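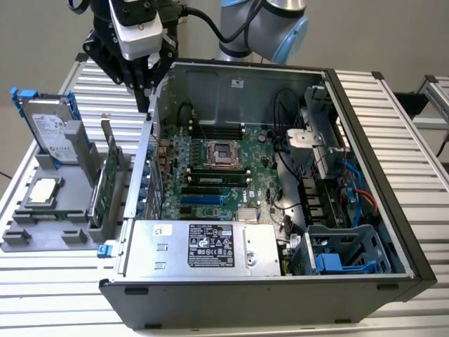
4. Setting up the insertion trials

The trials in this section measure how well the search policy places a part when the starting position is off by a few millimeters. Every trial starts from the same layout: the tower on its side with the panel off, and the fixture tray to the left of it on the slotted table. The tray holds the parts the arm will pick, with the hard drive upright at the rear in its blue caddy, the processor lying in its square pocket, and the expansion card standing in its slot. The CPU socket has to be empty, with the lever raised, before a processor trial can begin. Leave the memory module in the bank beneath the socket where it is. The policy was trained with it there, and results taken without it can't be compared with ours.

You should have finished Section 3 (hand-eye calibration) before going on. If the tray or the tower has been moved since then, do the calibration again.

4.1 Fixing the layout

1. Put the arm in HOLD and wait for the status line in the Jison console to read "holding".

2. Push the tray against the two stops on the table and tighten the clamps by hand. A wrench will bend the tray lip.

3. Set the tower down with the open side up and its rear wall toward the back of the table. Slide it until it meets the locating pins.

4. Load the parts. The processor goes in with the heat spreader up. The drive's label faces the front of the table.

5. Check that no cable inside the case crosses the socket or the expansion slots. Tuck stray wires toward the drive side.

6. Run the command "layout check". The console compares the current view with the stored one and lists any part that is out of place.

Caution: Do not touch the socket pins. A bent pin won't always show up in the layout check, but it raises the contact force early in the trial and the run will be logged as a policy failure.

Note: The check does not look at the power supply or the drive cage. Neither is used in these trials.

4.2 Choosing the offset set

Offsets are drawn in advance and stored in a file so that each method sees the same errors. Two sets are supplied.

Set A has 200 offsets in the plane of the board only. Use it for a first run on a new station.

Set B has 692 offsets, with tilt added. The results in Section 6 come from this set.

1. Open the Zidska trial panel and pick the part: processor, drive or card.

2. Load the set. The panel shows the set name and the number of offsets. If the number is wrong, the file was cut short in the copy.

3. Choose the method. "Spiral" is the baseline and "Learned" is the search policy. Run the baseline first.

4. Leave the seed at 917 unless you are repeating the seed study.

Do not edit the offset files to drop the hard cases. If an offset can't be reached by your arm, mark it "unreachable" in the panel and report the count with your result.

4.3 Running a trial

1. Clear hands and tools from the table and close the gate.

2. Zero the force sensor with the gripper open and clear of the case. Do this again after every break.

3. Press Start. The arm picks the part, moves to the nominal pose plus the offset, and begins the search.

4. Watch the first five trials at the station. After that the run can be left, but somebody must stay in the room.

A trial ends in one of three ways. "Seated" means the part reached final depth inside the force limit. "Timeout" means the search ran out of time. "Force stop" means the limit was passed and the arm backed off. Only the first counts as a success.

Caution: After a force stop on the processor, open the gate and inspect the socket with the hand lens before you resume. Two force stops in a row end the run.

Note: The trial does not close the socket lever. Lever closing is a separate skill and is covered in the Sakeo add-on guide.

4.4 Saving the results

1. Press End Run and enter your station name. Station names are short and have no spaces, for example Lã.

2. Wait for the log to finish writing. A full Set B log takes several minutes.

3. Copy the log and the layout check report to the shared folder together. A log with no report can't be used.

Contact-force traces are kept for 72 hours on the station disk and then overwritten. Save any you want to look at later.

Questions about the policy and the offset sets go to Tươi Đồng. Questions about the tray, stops and clamps go to Khải Văn.

Section last changed 2022-01-16. Logs made in December used the older force limit and should be kept in a separate folder.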